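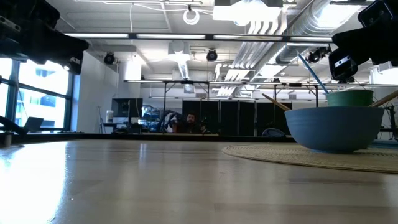 Fig. 1. Two-arm station at the shared workshop: both grippers over the table, nested bowls on the placemat at right.

Two-Arm Table Build, Handout 4: Light, Reach and Gripper Checks
Notes by Heidrun Grabner

Handout 3 covered mounting the arms. From now on we work with kitchen items.

1. Glare
The tabletop in Fig. 1 is glossy and reflects the window and the ceiling lights. A patch of glare can hide a small part or make the table edge hard to find. Before you change any software, take one picture with the overhead lights on and one with them off, and compare them. Students building at home should do this at the hour they usually work. A matte cloth is a fair fix. Cirilo Esquivel prefers to move the table, and his notes on that are in the Furnberg folder.

2. Reach
Utensil handles stick up past the rim of the blue-gray bowl. Set your approach height from the highest handle, then add 2 inches. Bring the arm in slowly the first time and keep a hand on the stop button. Test one arm with the other parked.

3. Nested items
The green bowl sits inside the larger one. Take out the utensils first, then the green bowl. Grip it by the rim, one finger inside and one outside. If the larger bowl lifts with it, stop, lower both, and open the gripper before trying again.

4. Fasteners
Check the screws on each gripper housing before power-up. A loose finger shifts the grip point, and the calibration from December will no longer hold.

For next time: run the rim grip 13 times on each arm and write down every miss, with the arm and the approach height. Bring the sheet to class. Read the Kofler chapter on finger pads, sections 2 and 3.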